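Tyyne Rantala has made suture practice pads since 2006, first for veterinary courses and now for Harju, the small workshop she runs above a print finisher's. Her current pad, sold under the name Zollia, is on its 154th recipe. The one before it to reach customers was number 148.

"People ask about color first," she says. "Color is the easy part. A drop of pigment either way and you have a different patient. What takes the time is the top two millimeters."

The top layer is poured against a textured mold, which leaves pores and fine creases in the surface. Under it is a softer layer, and between the two lies a thin mesh that carries the load of the stitch. If the mesh sits too deep, the thread cuts up through the surface when the knot is pulled down. If it sits too high, the needle drags.

"You want the bite to hold at the tension a careful person would use," Rantala says. "A pad that forgives everything teaches you to haul on the thread. I would rather it tore."
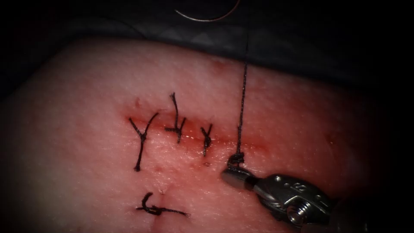 She prefers to start people on simple interrupted stitches in black braided thread. Each stitch stands alone, so a bad one can be judged without undoing its neighbors, and black is easy to read on pink. She looks at spacing first, then at whether each stitch crosses the wound at a right angle, and then at the edges.

"Edges should meet. They should not be squeezed. If there is a ridge along the line, the knots are too tight – and if you can see down into the cut between stitches, they are too loose or too far apart."

Tails are a separate matter. Rantala has no fixed rule on length but wants it the same along the row. Long tails get caught up in the next knot, and very short ones are hard to grip at removal. She also asks that the knots be laid to one side of the wound, which she says is the habit most often lost when people speed up.
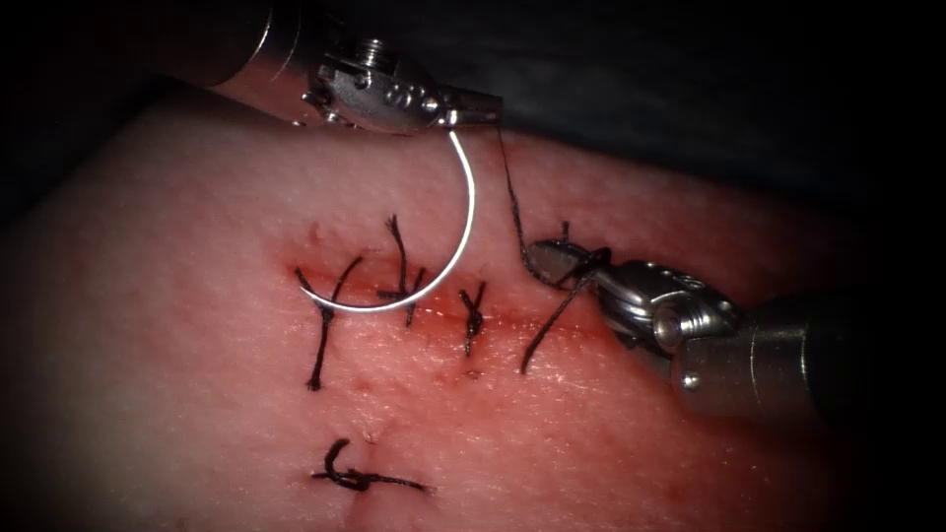

Vol. 20, No. 4

On the instrument tie, she is particular about the order of work. The thread is looped around the jaws before they go to the free tail. The tail is kept short enough to reach without pulling the loops off, and the second throw runs opposite to the first so that the knot lies square.

"The loops slide off. That is the complaint I hear every Friday," she says. "Usually the tail is too far away. Bring the tail closer and half the trouble goes."

The curved needle needs as much attention as the thread. It should follow its own arc through the pad, turned at the wrist. Pushing it straight opens the hole and, in the softer recipes, leaves a slot that can be seen from above.

A Zollia pad takes up to 20 stitches along one incision before the mesh starts to give. Rantala sells them through Orketti and expects a thicker version in April, with a third layer for deep stitches. The mold for it is being cut at Bescombe, and she has not yet settled on the mesh.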